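Over-the-range microwave

An over-the-range microwave is a microwave oven made to be mounted on the wall above a stove, in the space otherwise used for a range hood. It combines a microwave oven with an exhaust fan and a work light. The type is common in North American kitchens, especially in apartments and smaller houses where counter space is limited. It is also called an over-the-range oven, a microwave hood, or by the abbreviation OTR.

Design

The cabinet is wide and shallow compared with a countertop model. Most units sold in the United States are 30 inches wide, to match the standard stove below and the wall cabinets on either side. The door is usually hinged on the left, with the control panel on the right or along the bottom edge.

The underside carries one or two grease filters made of metal mesh, along with a lamp that lights the cooktop. Air is drawn up through the filters by a fan placed behind or above the cooking cavity. Because the fan shares the cabinet with the oven, its air passages are narrow, and it generally moves less air than a separate hood of the same width.

Low-profile versions appeared later. They are shorter from top to bottom and are meant to fit the opening left by a small hood without changes to the cabinet above. The cavity is lower as a result, and tall cups or covered dishes may not fit.

Ventilation

Two arrangements are used. In a ducted installation, air leaves the building through a duct in the wall or through the cabinet above. In a recirculating installation, air passes through a charcoal filter and returns to the kitchen through a grille near the top of the door. Many units can be set up either way by turning the blower during installation.

Recirculation removes some grease and odor but does not remove moisture or heat. It is used mainly where an interior wall or an upper floor makes a duct impractical. Some local codes require a duct where the stove burns gas.

A common criticism of the type is that it does not reach far enough forward. Steam and smoke from the back burners are caught fairly well, while those from the front burners tend to rise past the door.

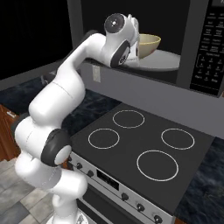 Installation height is a compromise between clearance and reach. Manufacturers state a minimum distance between the cooktop and the bottom of the unit, and this distance varies by model. A unit mounted too low blocks the view of the back burners and is exposed to more heat. A unit mounted too high is hard for shorter people to use, and hot liquids have to be lifted down from above shoulder level.

Mounting

The unit hangs from a steel plate fixed to the wall studs and is held at the top by bolts passing through the floor of the cabinet above. The plate carries the rear edge and the bolts keep the front from dropping. Fastening to drywall alone is not sufficient. A typical unit weighs 53 pounds before anything is placed in it, and two people are normally needed to lift it into place.

Power is supplied from an outlet inside the upper cabinet, often on its own circuit. The cord passes through a hole drilled in the cabinet floor.

Use and care

Mesh filters are washed in hot water with dish soap and can be reused. Charcoal filters cannot be washed and are replaced when they no longer control odors. Grease also collects on the underside of the cabinet and around the lamp cover, where it is easily missed.

Many units switch the fan on automatically when the cooktop below becomes very hot. The fan then runs until the temperature falls and usually cannot be turned off by hand during that time. Owners sometimes take this for a fault.

Steam from boiling pots may condense on the door and the control panel. Running the fan before cooking begins reduces this — a low setting is often enough.

Alternatives

Where counter space allows, a countertop microwave with a separate range hood gives better ventilation and places the oven at a lower height. Built-in models are set into a wall cabinet or a tall column. Drawer models are placed below the counter and open toward the user, which makes them easier to reach from a seated position, though they cost more and take up storage space.

Replacement of an over-the-range unit is simpler when the new model comes from the same maker, as mounting plates are not standardized. Bolt holes and duct openings may also differ between models of the same width.

Related articles

Range hood
Countertop microwave
Charcoal filter
Drawer microwave
Kitchen cabinet dimensions
Makeup air

Contact Potham Home Reference | © Potham Home Reference | Back to top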